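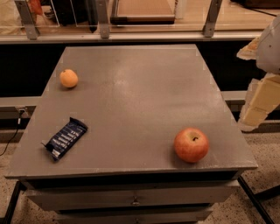

Slide 1. Start on the cell and skip the biography, they have the programme. Cell 2 at Pestateo is one arm and one table, and my job is to keep the two on speaking terms. The talk is forty minutes on how we set it up, what we check each morning, and the four ways it has let us down. Point at the slide: apple, orange, snack bar in its navy wrapper. Those are the test objects, and most of what I know about this cell I learned from watching it try to pick up those three. The white arm is over on the right, where it always looks as though it's waiting to be introduced. Leave the slide up while people find seats.

(Say who I am now, if I've forgotten. Orysia Hrynyshyn, maintenance, not research. Pause for the people who wanted research to leave.)

**Why fruit**

We began with machined blocks from Koval. Lovely things, accurate to a hair, and the cell handled them perfectly from the second day. Then we gave it an orange and it behaved as if it had been insulted.

- Round things roll. An orange nudged by one finger is an orange heading for the door.
- Apples have a stem, and the stem is exactly where the depth reading goes silly.
- Wrappers are the worst. Shiny, floppy at the ends, a different shape every time you put one down.

So: one of each, every morning, before any real work. Demyd Romaniuk calls it breakfast. I've asked him not to in front of visitors.

**The table**

Spend longer here than feels polite. Everyone asks about the arm and it's nearly always the table.

Ours is a grey top on a black metal frame with drawers underneath. Matt finish, but matt is a relative term. Go back to the first slide and show the pale patch of light near the middle of the top. The camera sees that patch too and has opinions about it. For most of December the cell would pick well everywhere except the centre, and I changed the gripper pads, then the gripper, then very nearly the arm. Mohcine Saber came in, looked for a bit, and turned off a ceiling light. I bought him lunch. We now have a diffuser on that fitting and the exposure is fixed by hand, not left on auto.

Other table points, quickly:

- Bolt it or mark it. We marked ours, with tape on the floor at each foot. Cleaners will move a table. They're good at their job.
- Check the top is level after anyone leans on it. Everyone leans on it.
- Drawers shut before the arm moves. An open drawer isn't in the collision model. I have a dent to prove this and it's at shin height, on me.
- Wipe with a damp cloth and let it dry. No spray polish. Somebody used spray polish.

**Cables** (slide 4)

Short section. Anything on the floor is going to be stepped on, so ask what happens when it is. We route along the wall where we can, and the one that has to cross goes under a rubber ramp during shifts. Check both ends weekly: the plug is usually fine and the strain relief is usually not.

**Morning check** (slide 5, leave up, people photograph it)

1. Walk round the cell with the power off. Hands in pockets.
2. Look at the floor tape. If a foot is off its mark, stop and put it back.
3. Wipe the top.
4. Power up, home the arm, listen to it. Joint three has a noise. If it has a new noise, ring me.
5. Run the touch-off at the four corners. Limit is 2 mm at any corner. Over that, recalibrate; don't average it and hope.
6. Put out the fruit and the bar. Different places from yesterday, please.
7. Three picks each. Write down the misses, including the ones that were "basically fine".

Number seven is the one that gets argued over. Larysa Tymoshchuk went through the logbook and found 126 entries reading "OK" in the same pen. I make no accusation. We changed the form so you have to write where each object was.

**Pads and grease** (slide 6)

Gripper pads are changed at 3000 picks. The supplier, Trunier, would like us to do it sooner, and Trunier also sells the pads. We tried running one set until it failed and it started dropping apples well past the limit, so I'm comfortable. Keep the old pair in a bag with the date on it. You will want to compare.

Arm covers: wipe, don't scrub. White plastic goes yellow in its own time and no amount of elbow will talk it out of it. Look at the seams between the panels while you're down there, crumbs get in.

**The bad morning** (slide 7, tell this one slowly)

Cell failed touch-off at one corner by miles. Recalibrated, passed, failed again after twenty minutes. Did that loop for most of a shift. Illia Semeniuk rewrote part of the Skelell script, which was good of him and made no difference. In the end it was one bolt in the table frame, finger tight. Every time the arm pushed down on that side, the top went with it.

Total downtime 57 hours, if you count the hours we spent being sure it was software. I do count them.

Fix: thread lock, torque mark in yellow paint on every frame bolt, and a line on the monthly sheet.

**If there's time**

- Spare parts list, one page, copies by the door.
- Why we don't let the arm near a banana.
- Question that always comes up: does it need real fruit? Plastic fruit is lighter and the peel is wrong. Buy real, replace it when it goes soft, write "TEST" on the bag in the fridge.

Thank Larysa for the slides. Unplug own laptop before walking off with it.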